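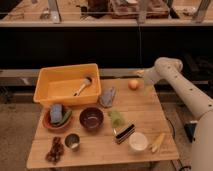

Every December the emails start coming in from the dolphin boats. Swim with wild spinners at dawn, see them in their own home, guaranteed encounter or your money back. I used to delete them. Then my sister booked one for her whole family in Lenari and sent me the confirmation with a row of exclamation points, and I had to decide whether to say something at the dinner table. I said something. This is the longer version of what I said, with less mashed potato in it.

My complaint is with the word "guaranteed." I have spent enough time on small boats to know what it takes to guarantee that a wild animal will be at a certain spot between 6:30 and 8:00 in the morning. Either the animal is fenced in, or it is being fed, or it has no better place to be. In the case of the spinners at Lenari it's the third one. They hunt offshore through the night and come into the shallow bay to rest when the sun is up. The water over pale sand is easier for them to keep watch in, and the bay is out of the wind. The operators know this perfectly well. Their whole schedule is built on it. What they are selling you is a ticket to somebody's bedroom.

People who haven't watched a resting group won't know what they're looking at, and I don't blame them. A resting spinner doesn't lie still on the surface with its eyes shut. It swims slowly, close to the others, going up and down together in long quiet dives, and from a boat it looks calm and friendly. When swimmers go in, the group tightens and changes direction, and a few of the animals may start leaping. On the boat everyone cheers. The guide says they are playing. Maybe they are. I would like to know how the guide knows.

I went out last year with one of the better regarded companies, Rakow, on a morning with a flat sea and a light haze over the hills. I paid full price and told them I wrote about this kind of thing from time to time. They were pleasant about it. The briefing was good, and I want to be fair about that. Don't touch, don't chase, don't dive down on top of them, no sunscreen for the hour before. There was a laminated card with a code of conduct printed on it, and the card had a leaf in the corner.

Then we got to the bay, where there were already nine boats.

I don't doubt that each of those boats had its own card. Each skipper could probably have told me, with a clear conscience, that his people were in the water for a short while and behaved themselves. But a dolphin doesn't experience one boat's worth of well-behaved visitors. It experiences all of them, one after another, until lunch. I asked our guide how many people went into the bay on a normal day and she didn't have a number. I asked at the harbor office and got a number for licensed passengers the previous day, 113, with a warning that it left out private boats, kayaks and anyone who walked down from the road with a mask. The man seemed surprised to be asked.

That figure is one day in one bay and I won't hang too much on it. I bring it up for a different reason. The people selling the trips talk a lot about limits, and the limits are all per boat. The codes say how many swimmers at a time and how long in the water. I have yet to see one that says how many boats may come in before the bay is closed for the morning, and that would be the only limit that cost anyone money.

The usual answer to all this is education. People protect what they love, the saying goes, and they can't love what they haven't met. It is printed on the Rakow brochure in almost those words, and I have heard it from aquarium staff, from camp counselors, and from a man selling shark dives out of a van. I would like somebody to show me the evidence. My fellow passengers that morning were kind people and they had a wonderful time. On the ride back they talked about the leaping, the water temperature and where to get breakfast. One couple asked whether there was a turtle trip in the afternoon. I'm sure some of them went home and gave money to a good cause, and I'm just as sure some of them would have given it anyway. Plenty of us care a great deal about polar bears without having been in the water with one.

Tobiloba Nwachukwu, who ran boats on the other side of the island for a long time before he quit to fix engines, thinks I am too hard on the operators. We have argued about it on and off for years. His point is that a skipper with a loan on his boat can't be the only one to stay home. If he holds back out of principle, his spot in the bay is filled by someone with worse manners, the dolphins are no better off, and he loses the boat. I think he's right about that, and I also think it is the strongest case I've heard for taking the decision out of the skippers' hands.

He also says that watching from the deck ought to be left alone, and there I mostly agree with him. A boat that sits well off the group with its engine idling, or better yet stays out in the deeper water in the late afternoon when the animals are waking up and heading out to feed, seems to me a pretty decent way to spend three hours. You might see nothing. On two of my own trips out of Kolon we saw nothing but flying fish and a tanker. I got sunburned, ate a bad sandwich, and paid for the pleasure. No one offered me a refund and I didn't think I was owed one.

But I'm not ready to sign off on watching as the clean option, either, which is how it is usually presented. Engines are loud underwater, and these are animals that find food and each other by sound. The distance rules, where they exist, tend to be round numbers that look as if they were picked because they are easy to remember. A skipper judging distance by eye over moving water, with a boatload of people leaning over one rail and tips still to come, is going to be generous with himself. I would be. I don't think that makes him a bad man, just a poor choice of referee.

Then there are the labels. The Okafor dock has boats flying at least two different green flags, and I tried to find out what a boat has to do to get one. For the first, the owner fills in a form and pays a fee every year. For the second, there is a training day, which sounded useful, and after that a form and a fee. I asked both whether an inspector ever rides along without notice. The first didn't reply. The second said it was something they hoped to look at. Meanwhile the flag goes up, the word "responsible" goes on the website, and my sister, who is a careful shopper and reads the back of every package, believes she has done her homework. She has. The homework was rigged.

I know what people say about writers like me: that we'd like everyone to stay on shore and look at a picture book. I don't want that. I have had mornings on the water I still think about, and I would be a hypocrite to tell a kid she can't have one. I would close the resting bays to swimmers and engines until the middle of the afternoon, every day, with a patrol boat and a fine that hurts. I'd make the operators report their daily passenger numbers somewhere the public can read them. And I would get rid of the guarantee. A company that promises you a wild animal has told you how it treats wild animals.

Would this put some boats out of business? Probably, and I don't think that should be waved away. Some of those families have no other income, and a town that licensed them all and took its share of the fees owes them something if it changes the rules. I have heard proposals for a buyout, and for moving permits over to afternoon trips, and I don't know enough about either to say which would work. I'd want to see the figures, and I'd want to see them from someone other than the tour association — or from someone like me, for that matter.

What I don't accept is that we have to wait for more research before doing anything. I hear this from operators who in every other matter have no patience for research at all. We don't know exactly how much lost rest a spinner can stand, true. We do know when they rest and where, because there's a price list based on it.

My sister went, by the way. She couldn't get the deposit back. She said it was beautiful and that the kids were thrilled, and that there were more boats than she expected. She sent me a video, and in it you can hear somebody off to the side yelling for everyone to hurry up and get in before they leave.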